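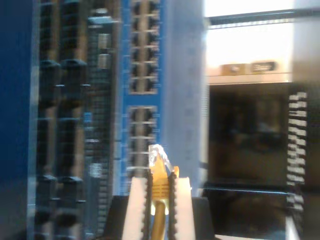 Workplace Automation Board > Network Operations > Patching duties after Stulosmont
Reading time: 3 min

fultier_ops
As of August 18, 2018, routine cable patching at Stulosmont is assigned to the gripper unit. The 4 technicians on that rota retain their grade and move to fault review. Comments are invited before the Clindmont site follows.

rackside_k
I must record an objection. Fault review is desk work. My colleagues trained to work at the rack, and that skill fades when it is not used.

huanca_desk
At Huanca we logged 669 patch requests in May. Most were simple moves, and three of our staff did little else. I do not share the view that this was skilled work.

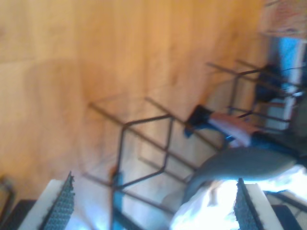 The change I would question is the shift pattern. Staff now wait on the unit's schedule and take their breaks when it permits.

rackside_k
On breaks we agree. On skill we do not. A poorly seated plug is felt in the hand.

fultier_ops
Both points are noted. Break times will remain fixed, and each technician will keep one manual patching shift per week. The rota for Clindmont has not been settled.

We use cookies to improve your visit. Accept | Settings
Contact the moderators | Back to top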